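**The checklist on the fridge door**

The Stamthorpe working group has put out a second draft of its good practice notes for robots in home-style kitchens, and Kirsty Urquhart asked me to say something nice about it. I can manage one thing. It's shorter than the November draft, which ran to 93 clauses and had a foreword.

My trouble with it is the same as last time. The draft assumes a room that has been made ready. "Work surfaces shall be cleared of items not required for the task." Fine, and who clears them? If a person has to tidy before the machine can start, the rule is a rule for the person, and it should say so on page one.

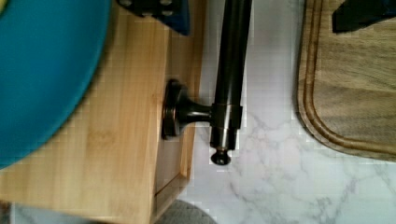

Clause 14 deals with fixed hardware, and I think it's the weakest page in the document. It tells you to list every handle, rail and knob within reach and mark each one "graspable" or "not graspable." Two boxes, no third. Take the dark bronze bar with its round base up against the pale wood, a narrow strip of marble between it and the grooved cutting board. Is it something to pull, or something to stay away from when you're going for the board? Depends on the job — and the form has no line for the job. Balthasar Grabner tells me the answer is to fill in one form per task. He has clearly never filled in 60 of them.

I'm no happier with the speed limit near fixed objects. The draft gives 300 millimeters per second in open space and then says "reduced" close to hardware. Reduced to what? Aušra Uibo wrote to the group asking for a number and got back a paragraph on engineering judgment. I have plenty of judgment. What I'd like is a number I can test against, and a note on where the distance is measured from, the wrist or the fingertips.

Credit where it's due, the section on stopping has improved. The stop button now has to be reachable by someone standing at the counter, and a stop has to be logged with a plain sentence of explanation. Gunārs Lapiņa fought for that sentence and I'm glad he won. Whether people will write anything in it beyond "stopped" is another matter.

Comments close Fri 23 April. Send them to Rhona Sutherland at the Brellness office, with the clause number in the subject line. She'd also like to hear from anyone who has used the fixed hardware form for a full week, and so would I.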